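Holtmont Issues Safety Notice on Gripper Pads After Jaw Release Fault

24 July 2024

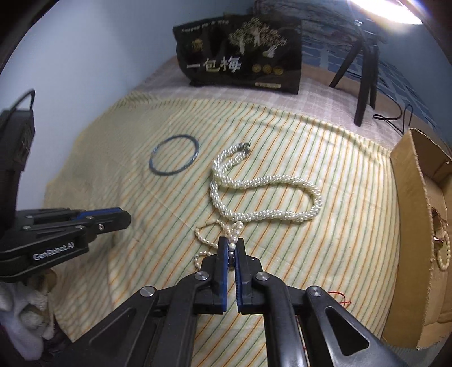 Holtmont is asking operators of its Claleck handling program to stop work on strung jewelry until a software update is installed. A fault in the release command can leave the jaws closed for up to 20 seconds while the arm keeps moving. The company has logged 13 cases, most of them with pearl strands. Two necklaces broke and one operator was pinched on the thumb. She did not need treatment.

The update covers 155 units. Work with rigid items may continue at reduced speed.

"Do not pull a strand free by hand. Cut power first," said Ilze Org, head of product safety.

Units that have already been updated show version 102 on the start screen.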